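Marwat School Backpack, Black
Surusbridge School and Travel Goods

142 shares | 3 comments

The Marwat School Backpack is supplied by Surusbridge to schools, libraries and after-school programs, and is also sold singly to families through the order desk. It is the standard size in the Marwat line and is intended for students from fourth grade upward. A smaller version for younger children is listed separately under the name Judik.

Construction

The body of the bag is woven polyester with a coated inner face. Seams at the base and at the strap anchors are double stitched. The main compartment closes with a two-way zipper and holds a standard binder, a lunch container and a change of clothes. A large pocket on the front of the bag takes pencils, a calculator and a travel card. The Marwat is made at the Plirnberg workshop, where each bag is checked for loose thread and zipper travel before packing.

The shoulder straps are padded through the upper section and adjust at the lower end. They should be set so that the base of the bag rests at the waist. A bag worn lower than this pulls the shoulders back and is tiring over a long walk. Surusbridge recommends that straps be checked again in January, when heavier coats come into use and a fall setting is often too short.

Specifications

Capacity: 20 liters
Compartments: 3, including front pocket
Weight limit: 4 kilograms for daily use
Color: black
Item number: 226

The weight limit applies to regular daily carrying. The bag will hold more for a short trip, but repeated overloading strains the strap anchors and is not covered by the warranty.

Care

Empty all pockets before cleaning. Brush out crumbs and grit, paying attention to the corners of the main compartment, and wipe the fabric with a damp cloth and mild soap. The bag should not be placed in a washing machine or a dryer, as heat damages the inner coating. Hang it open by the loop until fully dry. A stiff zipper may be treated with a little candle wax rubbed along the teeth.

Ink stains should be treated the same day. Bleach is not suitable for any part of the bag.

Labeling

Schools ordering in quantity may have a name panel sewn inside the main compartment at no added charge. The panel accepts permanent marker and is not visible when the bag is closed. Outside lettering is available on request – allow nearly four weeks for this work.

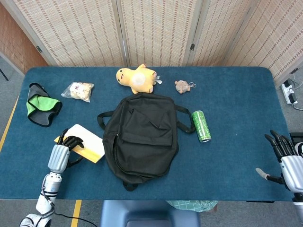
Black backpack laid flat, front face up, with a yellow plush toy and a green can.

Ordering and Returns

Orders may be placed in writing or through the order desk. Unused bags may be returned within 20 days in their original packing. Bags that have been lettered or fitted with a name panel cannot be returned unless faulty.

The warranty covers stitching, zippers and strap fittings for 3 years from the date of purchase. Worn straps outside the warranty can be replaced at Plirnberg for a fixed fee – please quote the item number when writing.

Page revised 20/07/2018.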